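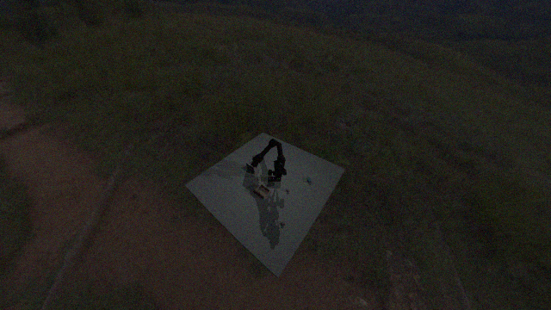
Pornthip Pongsiri thinks I should stop tuning controllers against a fixed light. Her comment under my August post was that a camera-based grasp score taken at noon says very little about dusk, and that comparing two controllers that way mostly compares how much each one leans on the camera. She suggested rerunning the whole set with the sun low and the background changed to something less polite than a gray lab floor.

So I did. The simulator is the same build as last time, with an outdoor hillside backdrop loaded and the light turned down. One arm, one flat panel, a reddish-brown block and a few much smaller pieces. The arm throws a long, broken shadow toward the near corner of the panel, and the gripper has a softer one of its own.

The two controllers are the ones from August. Gundine is a plain position controller with a grasp planner in front of it. Usico closes the loop on the camera image and corrects on the way down. Both get the same arm model and the same gripper. I left the friction values alone, although I still think they are too generous.

The full batch was 2,863 grasp attempts, split across both controllers, with object positions redrawn every 100 attempts. It ran overnight and finished at 9 in the morning, slower than I wanted. Rendering is the bottleneck. Physics barely registers.

Results, in the order I noticed them.

Gundine did about as well as before on the block. It plans once, commits, and goes. When the first pose estimate is good, low light costs it nothing further. When the estimate is bad it closes on air with complete confidence.

Usico lost most of its lead. The corrections during descent got jumpy once the gripper was close to the surface, and the logged target drifted toward the edge of the shadow in a good share of the failures. I had blamed latency for a milder version of this in August. Latency was set to zero for this batch, so I withdraw that.

The small pieces were bad for both. The dark ones have almost no contrast when the arm's shadow falls near them, and the segmentation merges the two. The teal-green one was found more reliably, but finding it and holding it are separate problems with these fingertips.

Pornthip also asked about exposure. It was fixed. I tried a short run with auto exposure and the panel, being the lightest large thing in view, dragged everything else darker — worse masks, same grasps. I may try metering on a window around the gripper.

Next on the list is a second camera at the wrist, with the overhead view used only for the first estimate. I need to fix the mount transform before that run means anything, as it is currently off by a rotation I have not tracked down. The config for this batch is in the usual folder, under dusk_2.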